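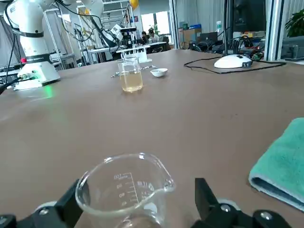
Progress report on the Sadley bench automation project
Prepared for the Orulora fund, second reporting period

Thank you, as ever, for your patience with us and for the kind note that came with the last payment. Most of this period went into the open day, so I hope you will forgive me if most of the report does too.

We opened the lab on 2/5/23, a Sunday, so that families and shift workers from Cimham could come along. We had planned for groups of 23 and ended up squeezing in a few more each time – roughly 200 visitors by the time we locked up, and a good many of them stayed for a second demonstration.

The demonstration was the glassware handling you funded. The arm takes hold of a clear beaker between its two fingers, carries it over the brown bench, and sets it down near the test tube rack. It is a small job and a slow one, and I was a little afraid people would drift off, but the children in particular were glued to it! The question we heard most was how hard the fingers squeeze, and we have since written a better answer to that for the handout.

Two things did not go as well as we would have liked. The afternoon sessions ran late, which meant the Esquivel school party had a shorter turn than we had promised them, and we have invited them back in July. The talk was also hard to hear from the back of the room, so we would like to borrow a microphone next time.

On money, we spent $1525 on the day, mainly on printing, refreshments and extra glassware. That is within the amount you approved, and the receipts are attached.

Next period we return to the pouring trials – still our main goal for the year – and will send you those results with the July report.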